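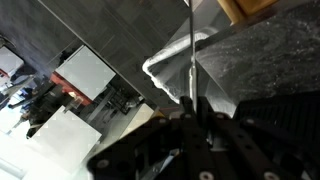

How do you get a clear plastic tub to stop looking cloudy?

Soak it in warm water with a good splash of white vinegar, then wash it with a soft cloth and let it air dry upside down. If it's still foggy after two rounds, the fog is scratches, and you now own a tub for clothespins.

I say this as someone who spent most of December scrubbing a tub with the green side of the sponge, which is how the scratches got there in the first place. A soft cloth is slower and duller and leaves the plastic alone. The dishwasher is fine for the tubs that say so on the bottom, top rack only, and a slow way to ruin the ones that don't.

Smells are a separate problem. For onion, a paste of baking soda and water left on overnight does the job. For curry, same thing, lower your expectations. Store the tub with the lid off. I have 16 tubs and 3 lids that fit anything, so this one takes care of itself at my house.

Dark stone counters

Speckled counters hide crumbs so well that you only find them with your forearm. Wipe once with a damp cloth and a drop of dish soap, wipe again with plain water, then dry. The drying is the part everyone skips, and it's why there are streaks at suppertime when the light comes in low. Keep the vinegar from the tub business well away from real stone. It dulls the polish, and the polish does not come back for free. I used to buy a spray called Flulto that promised a "mirror finish." It smelled like a dentist's office and the soap works as well.

Gray floor tile, faint grout

Sweep first. Mopping over grit just moves the grit into the grout, where it settles down and raises a family. For the lines themselves, an old toothbrush and baking soda, a small patch at a time, with something good on the radio. Do the stretch by the stove and the stretch by the door and leave the rest for someone who visits with a critical eye.

Boxes on the floor

A box that sits on a kitchen floor for two weeks becomes furniture. People start putting mail on it. Write the contents on the side of the box - the side, since the top will have another box on it - and if you haven't opened it by spring, give it away before you remember what it cost.

My neighbor Fadwa El Idrissi lines her lower shelves with leftover wallpaper and changes it when it gets grim. I tried it. Mine got grim by Tuesday week, so I went back to wiping.

Next time: drawers that stick, and the candle trick.

Posted January 26, 2019
400 shares | 3 comments

We use cookies to improve your visit. By continuing to browse you accept our cookie policy. OK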